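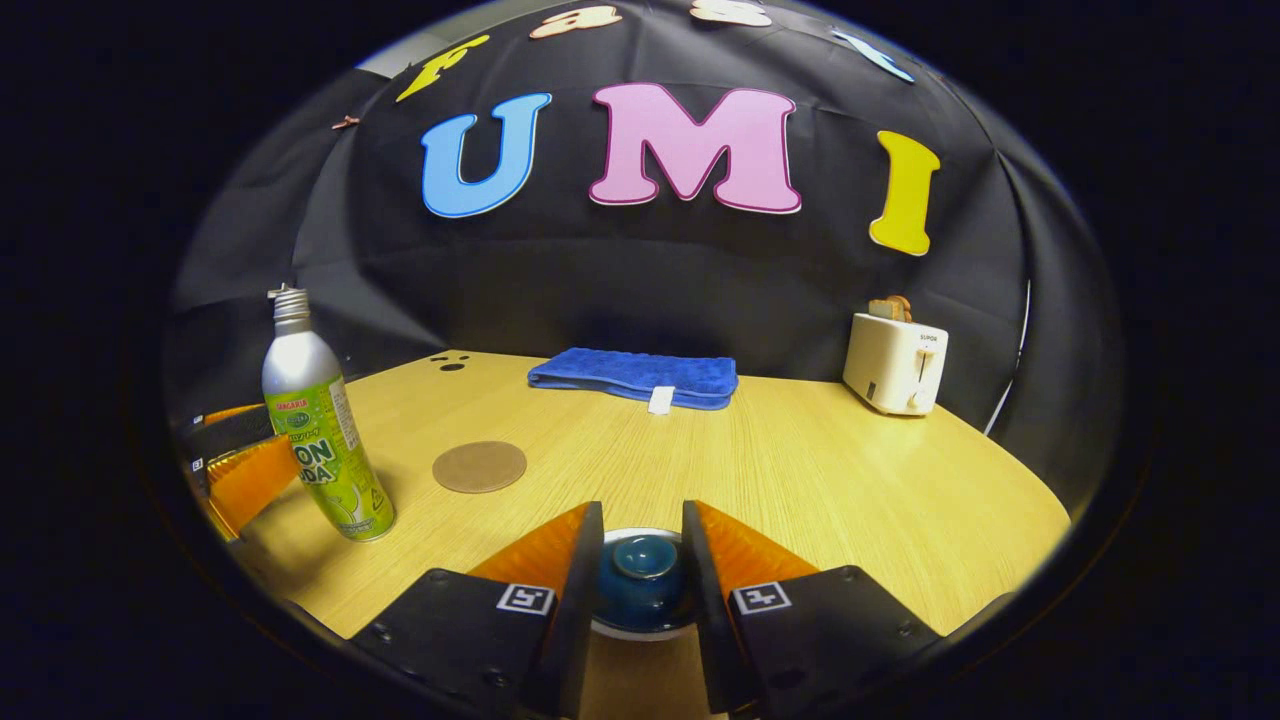
*Figure 1. Small glazed bowl on a light wooden tabletop.*

# Freshwater mussels in Brekovero Creek: project report

Plurnura Environmental Club, 2021-06-22

## Why we chose this topic

Freshwater mussels live half buried in the bottom of creeks and rivers. They feed by filtering tiny bits of food out of the water. Our group picked them after a class unit on local wildlife, where most of the other groups chose turtles or birds. We wanted to know if mussels still lived in Brekovero Creek, and what we could do to help if they did.

## What we did

We marked out 4 sites along the creek between the footbridge and the Niazi Road culvert. Each site was 100 metres long. We walked each one 2 times in April, when the water was low enough to see the bottom, and looked for live mussels and empty shells. Live mussels were counted where they sat and not picked up. Empty shells were measured and left on the bank.

We also wrote down the colour of the water, what the bottom was made of and any garbage we found. The water test strips came from a Kultex kit the school already had.

## Results

Site 1 is closest to the footbridge and had only empty shells. The bottom there is soft mud. Sites 2 and 3 have gravel and slow water, and both had live mussels on each visit. Site 4 had neither. It is just below the culvert, where the bank has worn away and the water was cloudy both times.

The test strips gave nearly the same reading at every site, so they did not help explain the difference. We think the type of bottom matters more, but two visits is not enough to be sure.

## Letter and petition

We wrote a letter asking the town to plant willows along the bank at Site 4 and to put up a sign asking people to keep dogs and bikes out of the gravel stretch. We collected 535 signatures at school, at the library and outside the arena. The letter and petition have gone to the town office. We have not had an answer yet.

## Problems

- Our first data sheet had no space for empty shells, so the Site 1 notes from the first visit are on a separate page.
- Two people counting the same stretch did not always agree. We used the lower count.
- Small mussels are very hard to tell from stones - we probably missed a lot of them.

## Next steps

We would like to walk the same sites again next April and add one above the footbridge. The younger grades have asked to come along, so we are making a one-page guide to telling a live mussel from an empty shell. The drawings are finished and the writing still needs to be checked.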